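Tuesday, October 6, 2020

I finally got my file back from Clatimum! If you've been reading for a while you'll remember I wrote to them in the winter, after a parking app I'd used twice started sending me offers for a gym in a suburb I'd never set foot in. I asked for everything they held on me, and on Friday it landed in my inbox - over 100 pages of it.

I've had a wonderful weekend going through it with a highlighter (yes, I printed it, sorry trees).
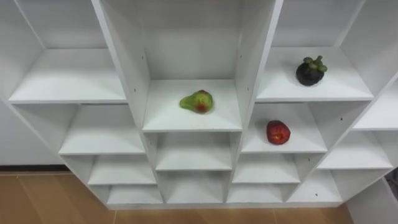
My name and email I expected. The list of organisations they'd passed them on to was the real treasure, and I'd urge anyone to ask for that page by name, as mine only came on the second request. Some of it is very dull, mind you. There's a whole section guessing at my grocery habits, and it has me down as a household that buys no fresh fruit, which made me laugh with a green pear lying on its side on the white shelves at home, blushing red at one end. So much for the clever profile!

The bit that got me going was an entry for Fasadis. I'd never heard of them. They seem to have bought my details as part of a batch of 2,794 records from the Trurnow area, and the consent box is marked "assumed". Assumed by whom? I've written to ask, and I was very polite about it.
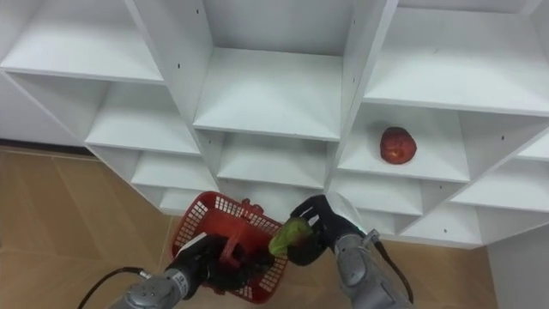 They have until later in October to answer, going by their own privacy policy, and I'll post whatever comes back. In the meantime, do try this yourselves. My letter was six sentences long and cost me nothing. Put the date on it, keep a copy, and ask for the sources as well as the data - I left that out the first time and had to go round again. I'm doing Szulc next, the loyalty card people, and I've had that card for 12 years, so I may need more paper.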